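We use cookies to keep you signed in. Accept / Manage

Bimanual cell, software checklist before a policy run - Humance stack

1. Planner build matches the one on the board. OK
2. Joint limits loaded, both arms. OK - left was still on the old file, reloaded
3. Watchdog set to 400 ms. OK
4. Arm-to-arm collision check on. OK, but log it, it got switched off in August
5. Object set out, basket and crate in the scene model. OK 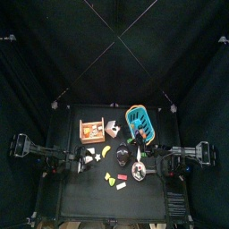
Item 5, both grippers over the table.

6. Gripper force cap in config, not in the script. FAIL - script still overrides it. Fixed, needs a second look
7. Wrist camera timestamps against the controller clock. Drift at frame 700, restarted the Sillance node, fine after
8. Detector on small parts. Weak on the white ones, threshhold left at 61
9. Hover pose reached from home with no replan. OK

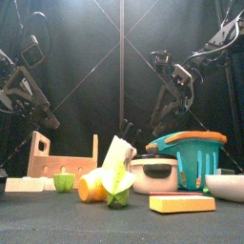 Xuân Đinh: item 7 shouldn't pass on a restart. Let it run to frame 1000 and write down the drift, then sign.

Ok, 7 is back to open. Will rerun tonite after the 6 fix is merged.

3 comments · 2 shares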